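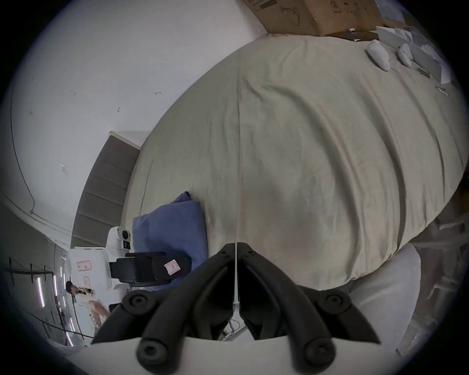

the bed, khaki sheet, before I give up and iron it

Topic: Fitted sheets that won't stay flat, am I buying the wrong fabric?
Board: Home & Laundry > Bedding

mothballmarge
OK so I need some opinions from people who care about sheets more than my family does. I moved to Tadville in the spring and for the first time in my life I have a big bed, and for the first time in my life I care what it looks like. I bought two cotton percale sets, one white and one in that khaki color you see up there, and they come out of the dryer looking like a road map. I've tried low heat, I've tried high heat, I've tried pulling them out early and snapping them like my aunt used to. By the second night it's creases from one corner to the other.

Do I go to sateen? Jersey? Is linen a terrible idea if I already hate wrinkles? I'm not made of money but I'd rather buy one decent set than three bad ones. Also open to hearing that I'm washing them wrong.

dryer_lint_dan
You're overloading. I'd put money on it. A big fitted sheet needs room to tumble and most people stuff both sets in with the towels and then wonder why everything comes out in a ball with one wet sock in the middle. One set per load, no towels, take it out while it's still a tiny bit damp and put it straight on the bed. The mattress does the stretching for you.

peg_and_line
Percale wrinkles. It's a plain crisp weave and crisp things crease, there's no getting around it. Sateen drapes better and hides more, but it sleeps warmer and it snags if you have a dog or rough heels (I have both). I went back to percale after one summer and just made peace with it.

mothballmarge
Dan, I have definitely been washing both sets together. With towels. I feel seen and a little attacked.

Peg, how much warmer are we talking? I run hot and the bedroom here faces west, so by 9 at night it's an oven in there.

peg_and_line
Warm enough that I noticed the first night. If your room's already an oven I wouldn't.

quiltbarn
Going to disagree with most of this thread. The fabric matters way less than the fit. If your pockets are deeper than your mattress you've got a bunch of extra cloth with nowhere to go and it works its way up top every time you roll over. I had this exact problem for years. My mattress is on the thin side and every sheet in the stores now is cut for these giant pillow-top things. Measure the mattress, then look for a pocket that's only a couple of inches deeper than that. Mine needed 16 inch and I'd been buying ones made for something twice as tall.

The other thing is the elastic. Elastic only at the corners is useless. You want it all the way around.

dryer_lint_dan
Fit is part of it, sure, but loose pockets give you bunching. They don't give you those hard diagonal creases, those get baked in by the dryer. Two different problems.

quiltbarn
They feed each other! A crease sticks around when there's no tension to pull it out. Put a creased sheet on a tight fit and it's half gone by morning. I've done it a hundred times.

dryer_lint_dan
And I've put a properly dried sheet on a mattress with pockets like a kangaroo and it looked fine. So here we are.

hollyhock60
You two should get a room, with very smooth sheets.

Marge, I worked in the linen room of a hotel in Bremcombe for a good chunk of my twenties and I can tell you what we did. The sheets there were a cotton and polyester blend, they all went through a big flatwork ironer, and they were folded the minute they came off. That's why hotel beds look like that. You're comparing your bed at home to something that's been pressed between hot rollers, and no dryer is going to match it. The closest thing you can do at home is a spray bottle of plain water. Make the bed, mist it lightly, smooth it with your hands toward the edges and leave it alone for an hour with the top covers off. Works on cotton, works really well on linen.

mothballmarge
The spray bottle sounds like something I'd really do. I am not ironing a fitted sheet, I tried once and ended up sitting on the floor with it over my head.

I measured the mattress by the way (thanks quiltbarn) and it's deep enough that the sheet isn't swimming on it. If anything it's on the snug side. So I think Dan gets this round.

dryer_lint_dan
Screenshotting this.

tinroofsue
Has anyone tried the Akl sets? I got one on clearance and I really like it. It's some sort of washed cotton so it's meant to look a bit rumpled from day one. Kind of changes the goal, but I stopped fussing over it. Colors are nice too, lots of muddy greens and tans.

peg_and_line
I have the Akl pillowcases. Soft, but mine pilled by winter. Could be the dog again.

tinroofsue
Hm, mine haven't. I do wash them inside out on cold.

oldmillroad
Unpopular opinion coming: get rid of the fitted sheet. Two flat sheets, hospital corners. My mother taught me and I've never gone back. They fold flat, they iron flat if you're into that, they fit every bed in the house, and when the middle wears thin you turn it around. Takes me 3 minutes to do a bed and it stays put all week.

quiltbarn
It does not stay put all week if you share the bed with somebody who kicks.

oldmillroad
Tuck deeper!

hollyhock60
He's right about the tucking. You want a good foot of sheet under the mattress on each side, so buy a size up if you're going that route. But it's a lot of lifting if your back isn't great. I can't do it anymore.

mothballmarge
My back votes no, but I love the idea of never folding a fitted sheet again. I might try it in the guest room.

Anyway, update. I washed the white set by itself, no towels, took it out damp and made the bed right away. SO much better. There's still some wrinkling at the foot but I can live with it. Khaki set gets the spray bottle treatment next and I'll report back.

dryer_lint_dan
Now do wool dryer balls.

peg_and_line
Please don't get him started on the dryer balls.

Page 1 of 2 | 1,349 views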